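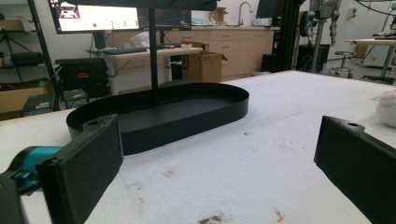 Liya Habte
Community reporter

Work has started again at the Flirholm robotics workshop in Sterkumbridge, after a fault with a gripper in February brought the place to a standstill and left one member of staff with a badly bruised thumb.

The trouble came on a Thursday, a little before four in the afternoon, when most of the team had their minds on tea. They had been teaching a gripper to pick up trays and set them down again gently, the sort of job any of us does at the sink without a second thought, and which is surprisingly hard to hand over to a machine. A tray was in the gripper and the order was given to let go. The fingers opened a touch, stopped, and then closed again with a good deal more force than they were ever meant to use.

Gunārs Bite, a technician who has been with Flirholm since it moved into the old dairy buildings, had reached in to steady the tray. His thumb was caught between the rim and one of the pads. A colleague hit the stop button, but the fingers kept their hold when the power went, and it took the pair of them a rather unpleasant minute to wind them back by hand.

"I've done worse with a garden gate, to be fair," Mr Bite told me, holding up the thumb in question, which by then had gone a handsome shade of yellow. "It was the surprise of it more than anything. You get used to the thing doing as it's told."

He was seen at the minor injuries unit that evening, where an X-ray showed nothing broken, and he was back at his bench on the Monday. His wife, he says, has been very patient about the washing-up.

Flirholm stopped all work with the grippers that same night and kept them switched off while the cause was looked into. Wagner Portela, who runs the workshop, went back through the records himself and found that the gripper had opened and closed 847 times since its last proper check. The workshop's own rule says that a check is due every 721. The reminder had been sent, he said, to the email address of someone who left before Christmas, and there it had stayed.

When the gripper was finally taken apart, the culprit was a small sensor that tells the machine how far apart its fingers are. Its cable had worn through where it bends, and the reading kept dropping out. Each time it did, the machine took it that the fingers were wide open and did its best to close them.

"That is a design mistake and it's ours," said Mr Portela, who was very frank about the whole business and made me a cup of coffee while he was at it. "If it loses the reading it ought to stop dead and wait for a person. It does now. I wish it had from the beginning."

Several other things have changed as well. The workshop has 6 grippers of the same kind, and every one has had its cable replaced with a tougher sort, supplied by Stankevičius, the electrical firm on the Mundo estate. The closing force has been turned down for tray work. Reminders go to a shared address and are also written up on a board by the kettle, and anyone wanting to put a hand near the fingers must first switch the gripper over to a slow setting, with a second person standing by.

Urmas Grīnberga, an independent safety adviser called in from outside, spent two days at the workshop and watched a repaired gripper run for 48 hours before he was content for the others to be switched back on. He told me he was pleased that the accident had been reported straight away, and less pleased about the stop button. He has asked for a release lever that can be reached with one hand, and Flirholm says the first of these is being made now.

For Gediminas Jankauskaitė, who looks after the day-to-day trials, it has meant starting the tray work over from the beginning, as the earlier results were gathered with a sensor that could not be trusted. She reckons it will keep her busy well into the summer, though she seemed cheerful enough about it when I called in.

The workshop's usual open evening, put off because of the fault, will go ahead once the new levers have been fitted. Neighbours who had already put their names down do not need to do so again.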